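Forum Bricolage & Récup' – Ateliers partagés
Sujet : Vieille tour de bureau ouverte, on garde quoi ?

mireille_b
Bonjour à toutes et à tous,
Je me lance, parce que vous avez toujours été patients avec mes questions interminables. On a ouvert une tour à l'atelier de Coste, un modèle de bureau comme les administrations en achetaient par palettes, et je voudrais en faire une machine pour le courrier et les recettes de ma sœur. Le capot est parti sans histoires. Par contre, il y a là-dedans beaucoup de plastique gris, des pattes, des bossages, et un loquet bleu que je n'ose pas trop forcer. Mon idée serait de tout sortir, de dépoussiérer au pinceau et de remonter tranquillement, avec un thé.
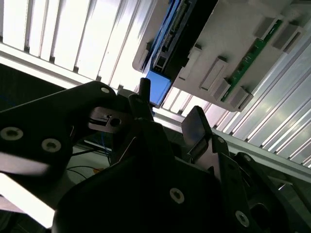

J'ai prévu 45 euros pour les pièces, pas un de plus, et j'aimerais garder le boîtier d'origine, auquel je me suis déjà attachée (ne riez pas). Est-ce que le bleu veut toujours dire « on peut tirer » ?

Sindetard
Bonsoir Mireille, et bienvenue au club des attachées ! Sur la plupart des machines de bureau, oui, la couleur signale ce qui se manœuvre sans outil. Mais la plupart, ce n'est pas toutes, alors va doucement : une pression du pouce, tu sens si ça coulisse, et si ça résiste tu cherches un cran ailleurs. J'ai cassé un loquet l'hiver dernier à force d'être pressé et je m'en veux encore.

vieux_tournevis
Je vais faire mon grognon, pardon d'avance. Tout démonter pour dépoussiérer, je suis contre. Chaque clip plastique de cet âge a une chance de rester dans la main. Un coup de soufflette, ventilateur bloqué avec un doigt, et on referme. J'en ai nettoyé 14 comme ça pour l'école d'Ulton.

Sindetard
Pas d'accord, cher vieux_tournevis – et tu sais que je t'aime bien. La soufflette envoie la poussière dans l'alimentation et sous les cartes. Si Mireille a la patience, autant sortir au moins le support gris, passer le pinceau entre les ailettes et regarder ce qu'il y a derrière.

mireille_b
Merci à tous les deux, je vais couper la poire en deux, comme d'habitude. Je sors ce qui vient à la main et je laisse le reste. Pongsak Kamolrat, qui m'a appris à souder à Gurdale, me conseille de tout noter au crayon sur un carton au fur et à mesure, vis comprises, et je crois que je vais l'écouter. Pour que vous vous repériez, le grand montant métallique vertical est juste à droite des lamelles gris clair, et le loquet bleu est de l'autre côté, sur la pièce moulée.
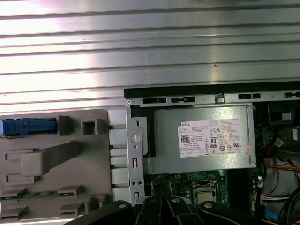 Réponses suivantes (page 2)

vieux_tournevis
Bon, le carton, ça, je signe. Et laisse l'alimentation fermée, s'il te plaît, câble débranché ou pas. Tu nous diras pour le loquet ?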